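Gripper pad keeps slipping out of its seat - replace it or send the whole unit back?
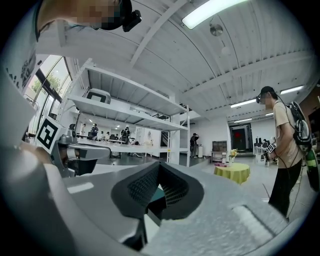 The problem

Imke Stöcker
I use the hand-held Narach gripper with the black V-shaped pads, the ones with the honeycomb mesh inside. Since January one pad has been walking forward during long sessions. On Wednesday it let go completely and the marker tracking log showed the jaw as closed when it wasn't. Support says pads are good for 2,000 cycles and mine is at 1,266. They want me to "re-seat and monitor." I've re-seated it 7 times. Has anyone had that work?

Replies

Henrik Dreßler
No, and I doubt it works for anyone. Mine went at 2,100, so I can't complain about the number, but the pad was fine. The clip behind it had cracked. Pull the pad and look at the clip with a flashlight. If there's a white line across it, a new pad will slip too. I'd throw out any recordings from that Wednesday - the log only knows where the markers are.

Wendt
just glue it

Hilter
Don't glue it, you'll never get at the clip again. I'd ask Narach how they got the 2,000 before paying for anything.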